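Where Things Land: A Study of One Shared Kitchen Counter

Final report, Domestic Spaces seminar
Plalik House, second-floor kitchen

1. Background

Plalik House has one kitchen for 17 residents, and one stretch of butcher-block counter in that kitchen that everybody uses. It runs under the windows, with the double sink set into it. There are other surfaces. We have a table, a shelf by the door and the top of the refrigerator, all of which are perfectly capable of holding a mug. The mugs prefer the counter.

The assignment asked us to pick a small domestic space and propose one change to it. Most of the class chose bedrooms or entryways. I chose the counter for the reason most people in the house would have, namely that I was already annoyed at it.

2. Question

I started out asking why people don't put their dishes away. My first draft came back with the comment that this was "a complaint with a question mark on it," which was fair. The revised question was: when someone in a shared kitchen sets down a dish, what decides where it goes?

3. Method

I kept a notebook in the kitchen for one month (March) and made an entry whenever I came in to cook or wash up. Each entry had a quick sketch map of the counter, divided into three zones: the sink and rack, the middle stretch along the windows, and the right end. I didn't move anything that wasn't mine before drawing the map. This was harder than it sounds, and on one Friday I failed and washed a saucepan. That entry is not included.

I also talked informally with most of the residents. Two declined on the grounds that they knew what I was getting at.

For comparison I used a reading from the course packet, the Kramer chapter on kitchens and storage, mainly for its idea of a "resting place," meaning a spot where an object waits between one use and the next.

4. What I found

The sink zone behaves. People understand a sink and they understand a dish rack, and things in those places tend to leave again. The weak point is the top of the rack. Once the rack is full, it turns into a second, higher counter, and whatever gets balanced up there is treated as being in storage.

The middle stretch is where the mugs and bowls go. They line up toward the blinds, pushed back as far as they will go. Several residents told me they do this to be considerate, so the front edge stays free for cooking. I believe them. The effect is that a bowl by the window is out of the way, and something out of the way has no reason to move. Bowls also attract bowls. A stack usually began with one bowl, and the next person took it as permission.

The right end is for plates and for anything with an uncertain owner. It is the farthest point from the sink, so I had expected it to stay clear. It was the worst zone in the notebook.

Food containers were the exception to everything. They sit close to the front, lid on, and people described them as "about to be dealt with." Residents seem to feel that a lid puts a thing on pause. I never met anyone who felt this way about a mug.

5. The proposed change

My first proposal was a wall cabinet from the Liludley catalog, item 2742. It would have needed the wall, and the wall is mostly windows. I noticed this after I had done the drawings.

The second proposal is cheaper and a little humbling: a low tray in the middle zone, big enough for a few mugs and a couple of bowls, with the understanding that a full tray gets washed by whoever fills it. The tray gives the resting place an edge. I tested it during the last week using a baking sheet. The bowls took to it at once. The mugs went around it.

6. Limits

The notebook only covers the hours when I was in the kitchen, and I don't eat breakfast. The other residents also knew what I was doing, and at least one began rinsing things in my presence with a lot of eye contact. A longer study would look at the Mastesard building across the courtyard, where the counter is half the length and the arguments are reportedly the same.

The baking sheet has since been reclaimed for baking. 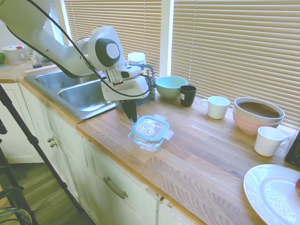

Figure 1. The counter under the windows, from the sink to the plate at the right end.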